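Larkent informiert über Störung an Zweifinger-Greifern der Baureihe Coler

28. September 2022

Larkent hat bei Greifern der Baureihe Coler einen Fehler in der Steuerungssoftware festgestellt. Betroffen sind Geräte mit dem Softwarestand 12, die in abgegrenzten Testzellen mit glatter Arbeitsfläche betrieben werden. Personen kamen nicht zu Schaden.

Nach einem Verbindungsabbruch zur Handgelenkkamera übernahm die Steuerung in zwei Fällen den zuletzt gespeicherten Abstandswert zur Arbeitsfläche. Die Finger setzten dadurch zu tief auf. Die Kraftüberwachung schaltete den Antrieb erst nach einer Verzögerung von etwa 200 Millisekunden ab. In einem Fall wurde eine Fingerspitze beschädigt, im anderen verschob sich die Bodenplatte der Zelle.

Die Ursache wurde gemeinsam mit dem Prüflabor Pleveletti eingegrenzt. Der Fehler tritt nur auf, wenn die Kamera bei geöffnetem Greifer neu startet. Geräte mit dem Steuermodul Perić sind nicht betroffen.

Betreiber werden gebeten, bis zur Installation von Softwarestand 13 folgende Maßnahmen umzusetzen:

Automatischen Wiederanlauf nach Kameraausfall deaktivieren.
Nach jedem Neustart eine Referenzfahrt mit geöffneten Fingern durchführen.
Mindestabstand zur Arbeitsfläche auf 8 Millimeter einstellen.
Zelle während der Referenzfahrt nicht betreten und nicht hineingreifen.

Die korrigierte Software wird im Oktober bereitgestellt. Beschädigte Fingerspitzen tauscht Larkent kostenfrei aus. Meldungen nimmt der technische Kundendienst unter Angabe der Seriennummer entgegen. 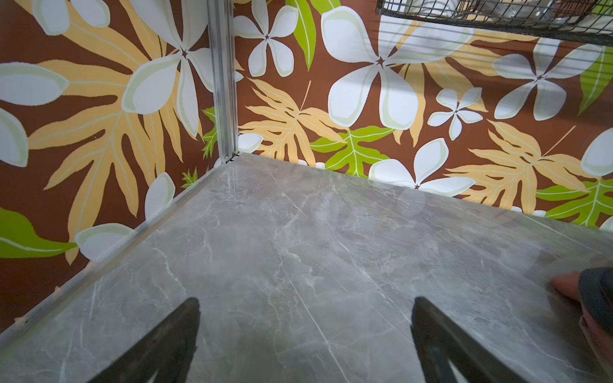
Zuletzt geändert: 28.09.2022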